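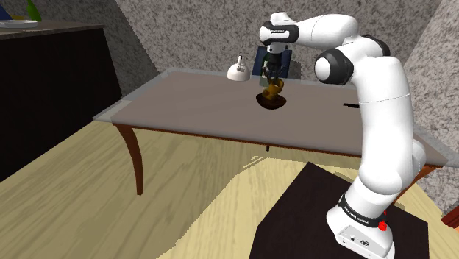

## Hi, we're Grura

I started Grura in a rented room above a bike shop with one loom, one space heater and 64 spools of wool I really couldn't afford. I'd been knitting since I was a kid, but weaving got its hooks in me much later, after a weekend class in Didness that I only signed up for to get out of the house!

These days we're a small weaving school with our own yarn shop downstairs. Beginners start on table looms and make a scarf. It will probably have a wobbly edge (mine did, and I still wear it). After that, most people want to try a blanket, and that's when you move over to the big floor looms by the window. We've named the biggest one Gikine and she squeaks, so bring headphones if that sort of thing bothers you.

The wool comes mostly from the Bednárik farm. It's a bit greasy when it gets here and smells strongly of sheep, and I love it. We wash it and dye it ourselves in small batches, so if you fall for a color, buy enough for the whole project. I mean it, I can't promise to match it in the fall.

Classes run all year except March, when we close to clean the looms and restring everything. A six-week beginner course is $425 with yarn included, and you can come in and practice between classes whenever the shop's open.

Want to look around first? Come on by, the kettle's usually on and there's always a loom you can try for a few rows.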